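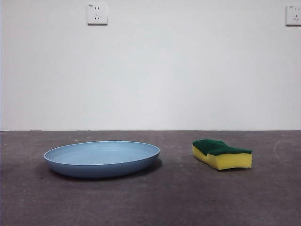 Figura 6. Plato y esponja de prueba sobre el suelo de la celda, antes de lanzar la rutina.

6. Comprobación de la cámara fija y de la recogida de objetos

El folleto de Brirness promete que la celda Hakia queda calibrada «en un solo paso». En nuestro taller no lo hemos conseguido así, y recomendamos seguir el procedimiento largo.

1. Lleve el brazo a la posición de reposo, fuera del campo de la cámara.
2. Coloque el plato y la esponja en el suelo, separados, con un tramo de hormigón libre entre ambos. La esponja va con la capa verde hacia arriba.
3. Deje el plato vacío.
4. Abra el menú Escena y capture una imagen de referencia. Compruebe que el contorno detectado sigue el borde del plato y no su sombra. Con un suelo gris oscuro, el programa tiende a sumar la sombra al objeto.
5. Si ocurre, suba el umbral de contraste a 170 y repita la captura. El valor de fábrica, 49, nos parece optimista.
6. Limite la velocidad a 500 en el panel Karnitz y ejecute la recogida de la esponja. El plato, después.

Nota: el indicador verde «Escena válida» solo confirma que se ha guardado una imagen. No dice nada sobre la calidad de la detección. Mire el contorno usted mismo.

Nota: una esponja deformada da una altura distinta en cada extremo. El manual de la pinza Khasawneh asegura que se compensa sola; mida en ambos lados antes de creerlo.

PRECAUCIÓN: no entre en la celda para recolocar un objeto con el brazo habilitado, aunque la pantalla indique «En pausa». Pulse la parada de emergencia y espere a que se apague el piloto.

Si la recogida falla dos veces seguidas, no reinicie el programa. Vuelva al paso 4 y guarde las dos capturas; el servicio técnico las pedirá de todos modos.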